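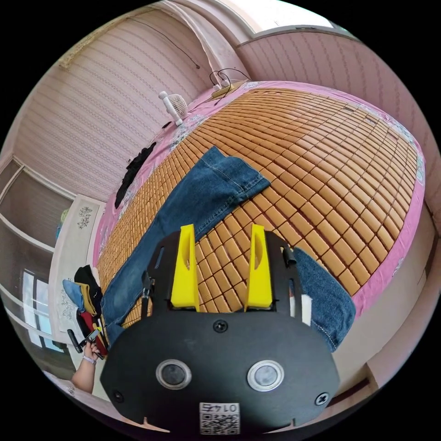
1/ Okay, I finally saw the Zunano bed range in person and I have thoughts. Short thread on headboards, mostly, so mute me now if you must.

2/ The big piece is the Vilness, a headboard with two lamps and a fold-down shelf built right in. It's 142 cm wide and I want it badly.

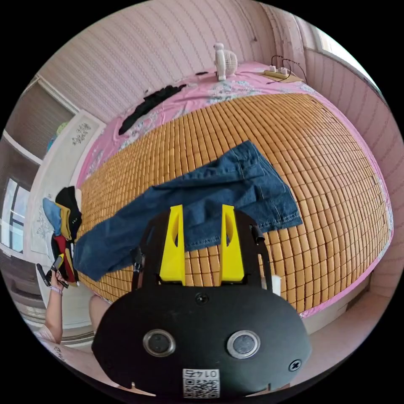 Photo: my own

The shelf closes so softly! I opened and shut it way too many times.

3/ My one gripe is the lamp switch – it sits behind your shoulder, so you have to sit up to turn off the light. Why??
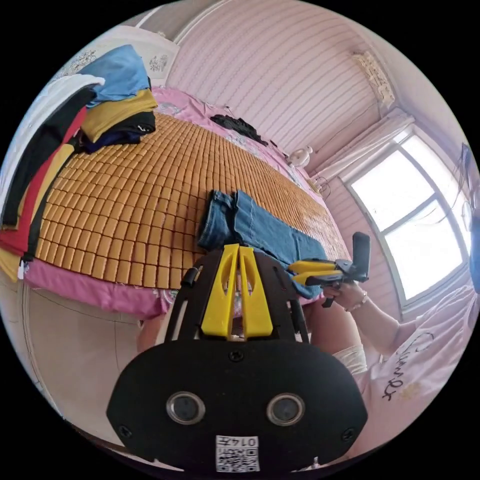
Bedroom, daytime

4/ Then there's the Jumo nightstand, made to go with it. Oak top, one drawer, a slot at the back for cords. It comes in 3 colors and the dark green is the winner by a mile.
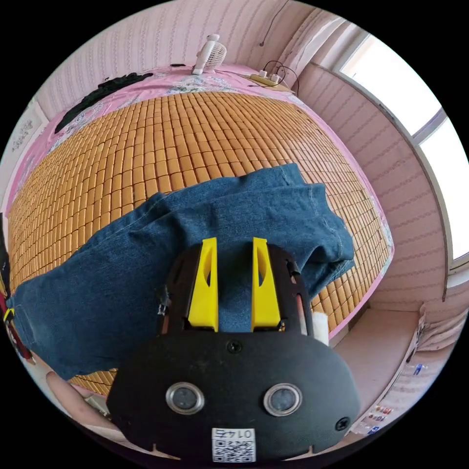
5/ Price: the headboard alone is about 900, which made me put my coffee down. Verhoeven has a plain one for a lot less, but no shelf and no lamps (I checked twice).

6/ Going back in December to see if the floor model gets marked down. If you own a Vilness, does the fabric pill? Tell me before I do something silly – replies are open.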